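Selside Runners Help > Routes and Mapping > Distance and GPS

GPS watch reads long on a repeated park loop – which distance do I trust?

Asked 24/07/2018 by fellrunner_ish
Tags: gps, course-measurement, loops, elevation
3 answers

I run laps of the perimeter path at Murna Park. The sign at the north gate gives the loop as 5 km. My watch gives a different figure on every lap, always over the sign distance and never under it. Last week I did four laps, which should be 20 km, and the watch recorded 20.88 km. That pushes my average pace on the watch well ahead of what I get when I divide the stopwatch time by the posted distance.

Details that may matter:

Recording interval is set to "smart", not every second.
GPS only, no second satellite system switched on.
I start the watch as soon as I get out of the car, usually without waiting for the lock tone.
About half the loop is under mature trees, and the section behind the Juhász boathouse runs close to a high brick wall.
I normally run clockwise on the outside of the path, because the dog walkers keep to the inside.

I have a half marathon in the fall and want to set training paces from these runs. Is the sign wrong, is the watch wrong, or am I running a longer line than the one that was measured? Is there a way to correct for it that doesn't involve buying anything?

Answer 1 – accepted
Dörte Harms

All three contribute. You can separate them with a tape and a bicycle.

1. Running line

A path measured along its shortest legal line will always be shorter than one run on the outside. For a closed loop with no crossings, the extra distance is 2 × pi × the offset, whatever the shape of the loop. If you run 3 m outside the measured line for the whole lap, you add 18.8 m. Over four laps that is 75 m. Your discrepancy is 880 m, so the running line accounts for less than a tenth of it. The formula assumes a constant offset. If you weave from side to side, add a little more.

2. Recording error

Random position error makes a track longer on average. Each point falls slightly to one side of the true position, and the zigzag joining the points is longer than the path. Tree cover and the wall both make this worse. The wall is the bigger problem because the receiver picks up reflected signals there and can place you in the lake for several seconds at a time.

Smart recording works in the opposite direction. It drops points and cuts corners, which shortens the track. The two errors don't cancel in any reliable way, so change the setting to one second before you compare anything.

3. Start error

If you start before the lock is complete, the first few points can be a long way off. The watch then adds the straight line from the false position to the real one. This can add anything from a few meters to several hundred, and it happens once per run, not once per lap. Look at your lap splits. If lap one is much longer than the other three, most of your 880 m is there.

4. The sign

Park signs are usually rounded. I would not use one for pace work until it has been checked.

Procedure for checking the loop:

a. Mark a straight, flat calibration section with a steel tape. 200 m is enough for training purposes. Race measurement uses a longer one.

b. Ride it four times on a bicycle with a wheel revolution counter, in a straight line, with the tires at the pressure you will use on the loop. Average the four counts.

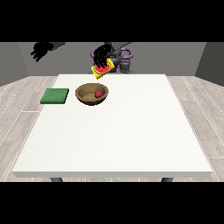 c. Ride the loop twice at a quiet time of day, keeping 30 cm from the inside edge on bends and taking the straight line between them.

d. Ride the calibration section again. The tires warm up and the count per kilometer drifts, so use the mean of the before and after values.

e. Divide the loop count by the count per meter. If the two loop rides differ by more than 5 m, ride a third.

Once you have the figure, use manual laps at the north gate and work out pace from lap time and measured distance. Ignore the instant pace on the watch under the trees.

Answer 2
pacer27

Agree with the above but it is a lot of work for training runs. I use the Fuka route planner, switch to satellite view and click round the inside of the path with plenty of points on the bends. Takes ten minutes. On my local loop it agreed with the club's wheel measurement to within 20 m. Turn off the snap to road option or it will send you round the parking lot.

Also wait for the lock tone. Stand still in the open, away from the car, until you get it.

Answer 3
oldspikes

Footpod. Calibrate it on a track and forget the satellites. I know you said no buying anything.

Comments on Answer 1

fellrunner_ish: Checked the splits. Lap one was 5.61, then 5.08, 5.11 and 5.08. So most of it is the start error. I will change the recording interval and borrow a bike for the rest.

Dörte Harms: That fits. The remaining laps are 80 to 110 m over the sign – partly your line, partly noise, and possibly the sign. Post the count when you have it.

pacer27: What do you use as a counter? The old mechanical ones are hard to find.

Dörte Harms: A magnet and a cycle computer that shows total revolutions. Don't use one that only shows distance to two decimals, the resolution is too coarse for a 200 m section. Without a counter, put a tape mark on the front tire, count turns by eye and estimate the last part-turn from the spokes.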